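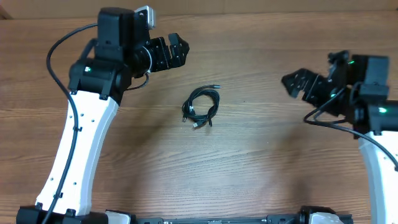 Cord and Cable Check — Back Workroom and Front Counter
Filled in by Yiran Zou
Monday, November 6, 2023

Okay, second time doing this one on my own, so bear with my notes. Yaqin Pan asked me to write more than just "OK" in the comments box (I got teased for that in October), and I may have gone too far the other way. Everything got a mark of OK, FIX or OUT. OUT means it's in the red bin and please don't fish it back out!

PART A. LOOSE CORDS

1. Jacket free of cuts, cracks and flat spots
FIX. Most were fine. I run each one through my fingers slowly from end to end, and that's how I found a nick in the gray extension cord by the label printer. It's tiny, you'd never spot it just looking. Tagged and waiting for Jianguo Xu to decide if he wants to shorten it or toss it.

2. Plug ends tight, no bent or dark prongs
OUT (one cord). The old Rudumeck desk lamp has a brown mark on one prong and it wiggles in every outlet I tried. I liked that lamp. Into the bin it went.

3. Coiled loosely, no knots or hard kinks
OK, mostly. We're so much better at this than last time! A small cord should sit on the table in an easy coil and not spring open or fight you. Whoever is still wrapping the Zekitz charger lead tight around its own brick, please stop — the jacket is starting to go white right where it leaves the brick. I unwound it and let it rest.

4. Ties are the soft hook-and-loop kind
FIX. Two cords still had wire twist ties on them. Swapped one, then ran out of soft ties. Hongjun Fu has more on order.

5. Length written on the tag
FIX. The 6 foot ones are all tagged. The long ones in the bottom drawer aren't, and I ended up stretching them out down the hallway like a crazy person to see which was which. Will bring a marker next time.

PART B. TABLES AND WORK SURFACES

6. Wood tops clean, no splinters or raised grain along the edges
OK. I wiped along the grain with a barely damp cloth and it came up nicely. There's a rough patch on the underside of the packing bench that caught my sleeve, so I put tape over it for now.

7. No cords hanging over a front edge
FIX. The kettle, again. I moved it back against the wall and the cord now tucks behind the tray. Weidong Gu says it wanders forward every afternoon when people make tea, and I believe him.

8. Nothing heavy standing on a cord
FIX. One leg of the Nania shelf unit was parked right on the fan cord. I had to get Weidong to lift while I pulled. No damage that I could see or feel, but I marked it to be looked at again.

PART C. OUTLETS AND STRIPS

9. Power strips plugged into the wall only
OK. No strip-into-strip this time, hooray.

10. Outlet covers whole and snug
FIX. The one beside the door has a crack across the corner. The Kowalchuk catalog has the same cover in beige, and I left the page open on Jianguo's desk.

11. Bulbs in work lamps at or under the rating
OK. The clamp lamp says 60 watts max and the bulb in it is well under.

12. At least 18 inches clear around the space heater
FIX. Boxes had crept in on the left side. I moved them and put blue tape on the floor to show the line. If your boxes are suddenly by the sink, that was me, sorry!

PART D. STORAGE

13. Cords hung or in drawers, not in a pile
OK in the workroom. Front counter is another story. The drawer under the register has cords, tape, a stapler and half a granola bar in it. I sorted the cords and left the rest alone.

14. Red bin emptied since last check
FIX. No, and it's nearly full now. Hongjun, can you take it over to the recycling drop-off when you go?

STILL OPEN
Gray extension cord — Jianguo
Soft ties — Hongjun
Outlet cover by the door — Jianguo
Fan cord, second look — me
Packing bench underside, needs sanding — Weidong, if he has time
Tags for the bottom drawer — me, with a marker

Checked by: Yiran Zou
Reviewed by: Yaqin Pan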